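17 October 2019
Bench notes, two-arm station, start-of-session rules

Went over the draft procedure with Pascal Bailly before lunch. The version we got from Tavgate was written for their Jorkus cell, which has a fence and a door switch. We have a desk and a taped outline, so half of it doesn't apply and the other half needs tightening. Current wording, to be tried until February:

1. Arms come up to the ready pose with hands open before any object is touched. Hold 30 seconds and listen.
2. Only the task objects go inside the tape. Tools and personal stuff stay outside it, toward the back.
3. Speed cap stays at level 2 until the operator has run the task once all the way through.
4. Whoever is near the arms keeps the stop button in hand. On the desk doesn't count.
5. Check cable slack at both wrists with the arm at full reach. Pascal wants this done by eye and by hand, I agree.

Hands up at the desk, head and wrist views:
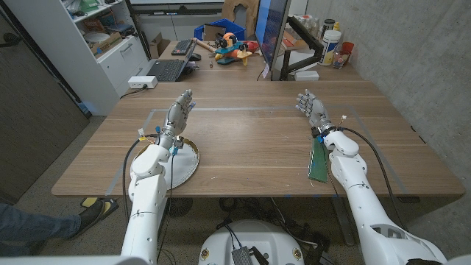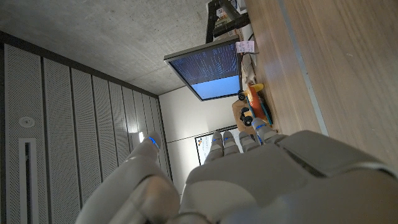
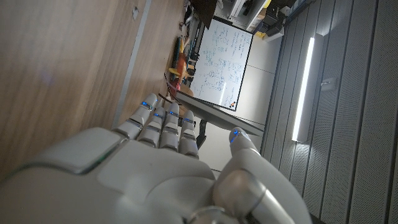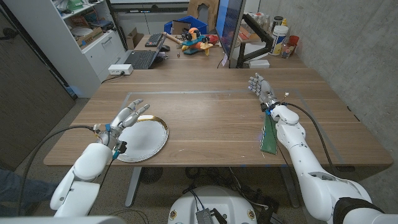
Rule 2 got the most argument. Pascal would like the whole desk cleared back to the wall. I think that's too much for a shared room and people will stop following it by the second week. We settled on a keep-clear strip outside the tape, width still to be decided -- Roussel has a figure in their handbook but it's for a longer arm. I'll measure the overshoot on a stop at full cap and work from that.

Also missing from the Tavgate text: who can change the joint limits. Right now anyone with the login can. Proposed that limit changes go in this notebook with initials, old value and new value, and that a second person reads them back. Some 8 entries are already in the config history with no name against them. I'll go through those first.

Form 608 from Rokham is fine for the daily check, but drop the guard section and add a line for the wrist connectors.

Open: floor cables under the desk, whether the foot line should be tape or paint, and where the stop button hangs between sessions.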